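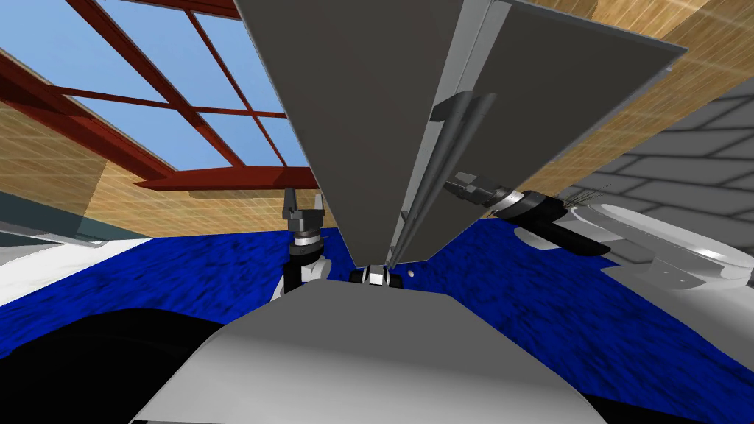
Reading time: 3 min

3.2 Collecting demonstrations by remote control

Figure 2. Simulated two-arm setup as used for teleoperation, seen over the upper surface of the robot's body. The right gripper is open beside the rod on the gray panel.

All demonstrations were recorded in simulation. The operator wore a headset and held one controller in each hand. Each controller drove the gripper on the same side, and the trigger set how far the fingers opened. We chose direct position control over joint control after a short pilot in June, in which operators using joint sliders took several minutes to bring a single arm near the panel.

The task is to take hold of the rod mounted along the right side of a flat panel and pull until the panel has moved past a set angle. A trial starts with both arms in a rest pose and ends when the angle is reached or when the operator gives up. The left arm has no fixed role. Some operators kept it still with the fingers pointing up, as in Figure 2, and others used it to steady the panel once the pull had begun. We did not tell them which to do.

The operator's view comes from a point on the robot itself, so the body fills much of the lower half of what they see (Figure 2). We tested a second, free-floating view early on. Operators liked it, but a policy trained on those trials had no matching view at run time, and we dropped it. The price is that the panel often hides part of the room, and sometimes a gripper as well. Operators dealt with this by backing the arm off and coming in again from the side. We left these detours in the data.

Rooms were drawn from the Heltora set, which varies walls, floors, windows and furniture. The room in Figure 2 has a blue carpeted floor, a gray block wall and a skylight with a reddish-brown wooden frame. Lighting was fixed within a trial and changed between trials. The panel kept its size throughout, while its starting angle and its distance from the robot were sampled again each time.

We collected 1,382 trials. Each operator first did 40 practice trials, which are not part of that number. Control commands and joint positions were logged together, and both were resampled to a common rate before training. Trials in which the connection dropped were thrown out whole — patching the gap by interpolation gave arm paths that no operator had made.

Two problems came up often enough to mention. The first was depth. Operators tended to close the right gripper too early, short of the rod, and had to reopen it. Adding a soft click on contact helped new operators more than practiced ones. The second was drift between the hand and the gripper after a long reach. We added a clutch button that let the operator release the arm, move the hand back to a comfortable place and take over again. Clutch presses are marked in the log, and the frames between release and pickup were removed before training.

A trial was labeled a success by the simulator alone. Erasto Koech then replayed 100 of the successful trials and marked those in which the panel had been pushed from its edge without the rod being gripped. These were kept but given their own label, and Section 4.3 reports results with and without them.

Related items
Trondedport: a shared log format for two-arm teleoperation
Clutching and hand fatigue in long remote control sessions
Shakya: learning to open hinged panels from few demonstrations
Clondent controller mapping, technical note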